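4.2 Collecting demonstrations by hand and by remote control

We gathered demonstrations in two ways. In the first, which we call hand guiding, the teacher stands beside the arm, takes hold of it above the wrist, and moves it through the task while the joints are in gravity compensation. In the second, remote control, the teacher sits at a second, smaller arm (the leader) and the working arm follows it joint by joint. Both streams are written by the same logger, Yap, in the same format, so everything downstream of collection is blind to which way a demonstration was made.

Each way of teaching has its own pleasures and its own headaches. Hand guiding is wonderfully quick to learn. A new teacher can usually give a usable pick within a few minutes, and the feel of contact goes straight into the hand. The trouble is that the teacher's own arm and shoulder get into the camera images, and a policy trained on those images has to run later without them. Remote control keeps the teacher out of view, but the sense of touch is mostly lost. Our teachers pressed harder than they needed to, above all on thin plastic and open cardboard, and we saw more crushed boxes in the first sessions than we would like to admit.

Demonstrations were collected at our Plelmont site, starting on March 19, 2018 and ending in April. The full set, which we call Virnon, holds 2709 demonstrations from five teachers. Four of the teachers had never moved a robot arm before. Rocío Zamudio trained all of them with a short script: watch one pick, do one pick with help, then work alone. We did not tell teachers which object to take first or where to grasp it. Those choices are exactly what we hoped to learn from them!

4.3 Objects and layout

We wanted objects that disagree with each other. A rigid cube tells us little about how people shape a grasp, while a bottle that rolls, a soft toy that gives under the fingers, and a box with one open end each ask for something different. The pool has 37 objects, nearly all of them bought in ordinary stores. Labels and stickers were left on. Transparent packaging was included on purpose, as depth readings on it are poor and teachers handle it with no difficulty at all, so the demonstrations carry information that our depth sensor does not.

Objects are laid out by a helper before each run and are not put back in place between picks. A run therefore drifts: one grasp nudges a neighbor, the neighbor turns, and the next pick starts from a layout that was never planned. We kept all of this. Some of our favorite demonstrations come from it, with a teacher first sliding one object clear and only then closing on another. Luzius Auer marked these moments in the logs as "clearing moves," and they get their own label in training (Section 5).

The work surface is covered with a waffle-weave cloth. We tried bare tabletops early on and found that bottles wandered too far when touched. The cloth slows them, and its regular weave also gives the cameras texture to track. A woven folding screen stands behind the table and keeps the background the same from one session to the next.

Figure 3 shows one layout from the teacher's side of the table. The tub sits partly in front of the water bottle, so a straight reach for the bottle has to deal with the tub as well. The drink bottle at the right lies with its cap toward the cardboard box, and the gripper covers part of its far end. Crowded spots like these are where the two ways of teaching differ most, and we return to them in the results.
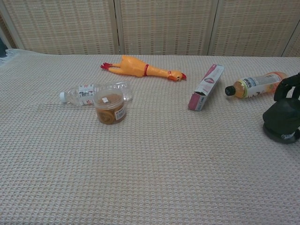 Figure 3. Objects on the cloth-covered work surface, with the gripper at right. The view is from a chest-worn camera.

4.4 Cleaning and alignment

Raw logs were trimmed with Flunwood, our small in-house editor, which finds the first and last motion of the gripper and drops the idle time on either side. Pauses inside a demonstration were kept. Teachers often stop just before contact, and we believe that short wait is part of the skill – they are lining up the fingers by eye. Joint readings and images were then matched by time stamp. When an image had no joint reading close enough in time, the image was dropped and the rest of the demonstration was kept.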